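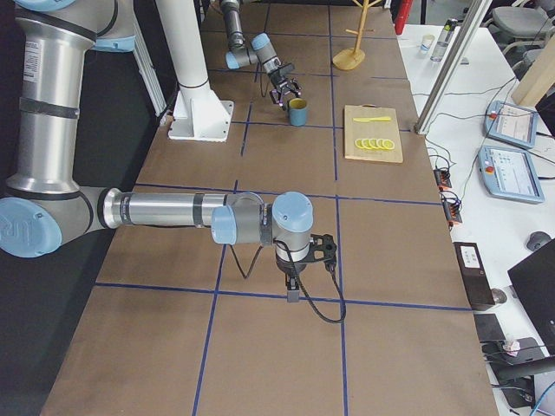

Two arms at the long table, Skandport workshop

About Drunance

Drunance prepares kitchen and tableware sets for hotels and canteens. The company began in 2000 in Skandport, in a building from 1943, and for many years all the sorting was made by hand. Now we teach robot arms a part of this work, and our packers are the teachers. 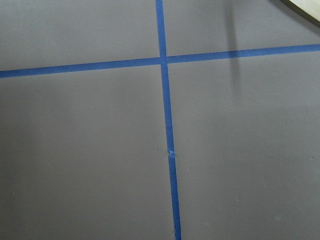 Blue tape on the work surface

The tape grid was an idea from the packing side. People say "two squares to the left" and everyone understands the same place. Before, the programmers and the packers had different words for everything.
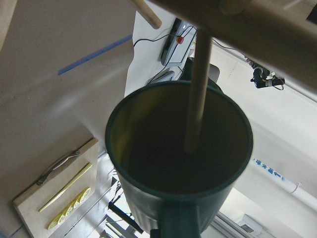 Company booklet, p. 2

Cups are still a subject of discussion between us. A packer takes one by the handle without thinking, but for the arm each movement must be decided by a person. Those who learned this work have moved to a new pay group, and lifting at night has become less. Our partner Varnis gives the courses, every August - also for the office staff. 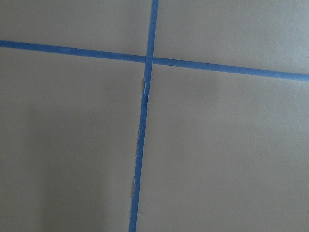

Kaijage wrote to us after the first course that the back hurts less now, but the day is more quiet than before, and the company should think about this also. We do think about it. Breaks are now taken together, at 10 and at 2.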